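The Box Stage

I have moved 11 times as an adult, and I still get sentimental about a good cardboard box. My friend Evangelia Raptis thinks this is a sickness. She buys hers new, flat and perfect, and hands them off the minute she's unpacked – couldn't be me!

Mine come from the shop downstairs, already a little beat up, and I love them for it. You learn what a box can take. Books go in the small ones (always, always the small ones), sweaters and lampshades in the big ones, and anything from my grandmother rides up front with me.

For this last move I had four days and a roll of tape that kept splitting down the middle. By Saturday I was eating crackers over the sink and writing "misc" on everything.
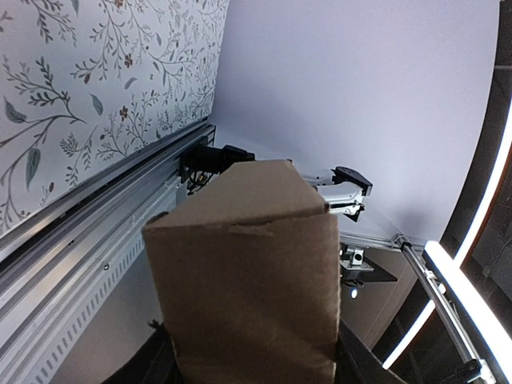

Plain brown ones are still my favorite, scuffs and all. A printed box tells everybody it used to hold bananas, but a plain one will be whatever you need that week. I kept three from this move. One has my winter hats in it, and the other two are flat behind the bedroom door, waiting for Evangelia to notice.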